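Part 2: Packing the Wudura shelf kit back into a box

I've packed up my Wudura twice now, once for the move to Perniddale and once because I changed my mind about the color (don't ask), so these are my own steps and they're a bit looser than the ones on the Grondville sheet.

1. Pick your box. The original is great if you kept it. I hadn't, so I used a plain brown one, 620 mm on the long side, and the boards went in fine.

2. Run your thumb down every fold. A crease is okay! A split needs tape on the inside and the outside, and go well past both ends of it.

3. Tape the bottom flaps in an H shape, then flip the box and give it a good push with your palm.

4. Boards go in first, standing on their long edges. Slide a sheet of paper between each pair.

NOTE: The 332 mm boards and the 266 mm boards look awfully alike once they're wrapped. Write the size on the paper before you wrap, trust me.

5. Screws and pegs go in a small bag, tied shut and taped to the biggest board.

6. Stuff the gaps until nothing slides, close the top, and tape it the same way as the bottom.

CAUTION: Don't carry the box by one corner. Get a hand flat underneath, especially if the cardboard has been used before.
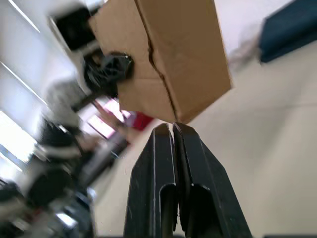

Can I store the packed box standing on its end?
It's better to lay it flat, with the boards still on their long edges and nothing heavy on top.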